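Search the forums Go

Filed under: Piano & Keys > Musicians, bios

stekkeys: Gaetano D'Amico's new bio says he learned piano in 16 months. I don't buy it.

pellell_fan: He had lessons as a kid. Mebrat Teshome taught him for two years.

stekkeys: Then why does the bio skip her? Sounds like PR to me – and "self-taught" is right there in line one.

lowC60: Bios get trimmed. You're reading too much into it.

stekkeys: Maybe. I'd still like to hear it from her.
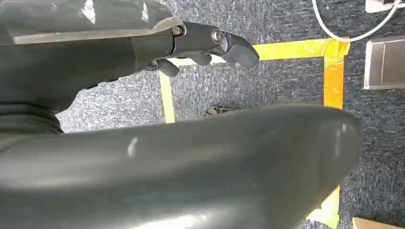
Comments (2)

nuchit: Saw him in January. Decent left hand, weak set.

dora_k: Weak? Were we at the same show?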